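Kotaron two-arm cloth dataset

Maintainer: Zdeňka Hájek
Hardware and wiring: Karthik Paul
Labels and checks: Heiðrún Ketilsson
Version: 3
Released: October 2023

Summary

Kotaron is a small set of teleoperated recordings of two arms handling cleaning cloths on a wooden tabletop. The arms were built and are kept in a shared workshop. The set holds 980 episodes and was recorded to train and compare short-horizon policies on one workstation. It is not large enough to train a general model, and all of it comes from one table.

Hardware

Both arms bolt to a single black rail along the near edge of the table. The right arm has white link covers over black motor modules. The left arm is black, with a small white-topped housing on its upper part. Joint layout and gear ratios are the same on both sides, so one kinematics file serves for the two. Each gripper has a pair of black fingers printed in the workshop.

Cables run outside the links. They need a service loop at the wrist long enough for full roll in either direction, and the loop must be checked after every change of gripper. Version 1 had the loop too short and lost the right wrist camera in several episodes; those episodes were removed.
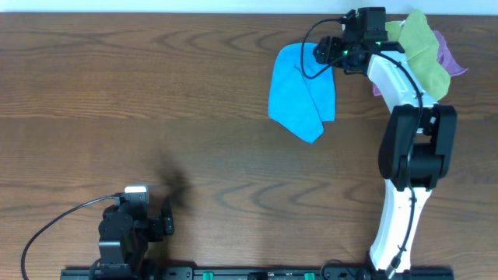
Either arm may do the lifting. Where only one arm is needed, the other is parked low near its base with the motors powered. Parked joints are still logged. If your loader drops constant channels, turn that off, or the action vector will change length between episodes.

Recording

Each episode begins with the operator's start signal and ends when both grippers are open and the arms are back at park. Median length is 24 seconds. Episodes over 35 seconds were stopped and discarded at recording time.

Streams per episode:

head_rgb: fixed view over the table
wrist_left_rgb, wrist_right_rgb: views past the fingers
joint_pos, joint_vel: both arms, radians
gripper_cmd, gripper_pos: 0 closed, 1 open
task_text: one short instruction in English

Video and joint data are written by separate processes and aligned on a shared clock. Use the timestamps in the index file. Frame numbers do not match row numbers in the joint table.

Tasks

lift_corner: grasp a corner and raise it clear of the table
fold_half: bring one edge over the opposite edge
move_aside: shift a cloth to the far side of the table
separate: pull one cloth off another

Cloths are blue, green and purple. Color is given in task_text whenever more than one cloth is on the table. The pile on the blue ones catches on the finger edges, and the release phase runs longer for those episodes. Do not trim it.

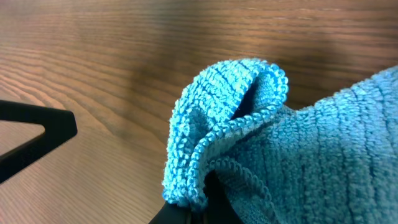 Inwood Shared Workshop / Robotics Group

Labels

Every episode carries a success flag and a grasp flag. The grasp flag is set to "single" when one layer is held, "multi" when more than one layer is held, and "unclear" when the labeler could not decide from the wrist views. Treat "unclear" as missing. Tiziana Caruso relabeled the fold_half episodes for this version after the old labels mixed up "multi" with failed grasps.

Known problems

Daylight comes in from the side and changes over a session. White balance is locked, exposure is not.
The left gripper reads slightly open at full close. Subtract the offset in calib.yaml.
The head camera was remounted between versions 2 and 3. Extrinsics differ; use the file that matches the episode.
The separate task has far fewer episodes than the others.

Splits

Train and test are split by session, never by episode. Please keep it that way when reporting numbers. The held-out sessions are listed in splits/test.txt.

Contact

Questions about the loader go to Kyu-ri Baek through the issue tracker. Include the episode ID and the version number.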